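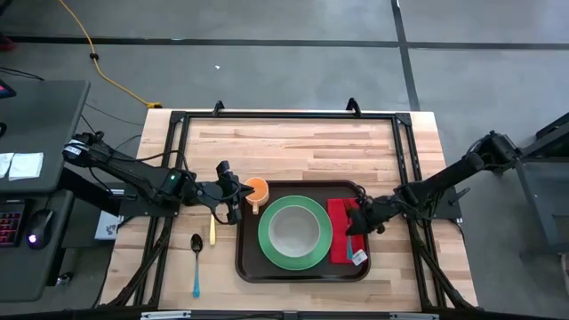 Napaporn Ratanaporn wrote back that the tray her mother got in the first month always had the mug in a different spot, and that a mug she could find without looking would do more for her breakfast than a new menu. Her letter was one of 1126 replies to a survey on home meal trays, and Zurstead has used those replies to change how its trays are set.

TUTESDALE, January – Zurstead, which supplies meal trays to people living at home and in small care houses, will bring in a single place setting for all of its customers in Tutesdale this month. The setting is called Drestamano. It puts one plate, one bowl, one mug and one napkin on a dark brown tray with rounded corners, and each piece keeps its own place from one meal to the next.

The plate is green and goes in the middle. The bowl is white and sits on the plate, so that soup or oatmeal can be carried in one lift. The mug is orange and stands at the upper left. The napkin is folded and laid on the right.

"We asked people what bothered them and most of them wrote about reaching," said Chanida Rattanakul, who runs tray service at Zurstead. "They reach for a cup and it is behind the bowl. We can fix that with the same dishes we already buy."
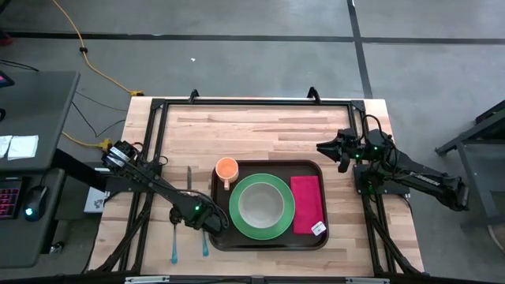 Drestamano setting with a pink napkin. Knife and spoons are to the left of the tray.

Spoons have light blue handles. Zurstead chose colored handles after customers said that plain silverware was hard to pick out on a pale table. Customers may have the silverware on the tray or beside it, and can change their choice by calling the Tutesdale kitchen before 3 p.m. on the day before delivery.

Napkins will come in more than one color. Color has no meaning for diet or allergies. Diet notes will go on a printed slip handed over with the meal, as they do now.

The first 1000 trays have been delivered to the Tutesdale kitchen. A further 700 are on order for Thammasiri, where the same setting will start in April. Old trays will be collected at the door when the first new one is dropped off, and there is no charge for the exchange. Customers who own their trays may keep them.

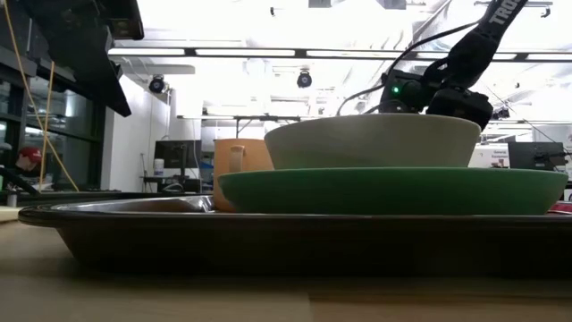 Bowl on plate, with the mug to the left.

Staff who pack the trays have been trained by Nipon Nuchit and Sarla Sisodia. The training takes one morning and covers setting, checking and carrying. Left-handed customers can ask for the mug and napkin to be switched. The request is kept with the address, so it has to be made only once.

Prices for meals do not change.

Customer questions and press contact: Jaruwan Rattanakul, Zurstead, Tutesdale office, open 8 a.m. to 4 p.m.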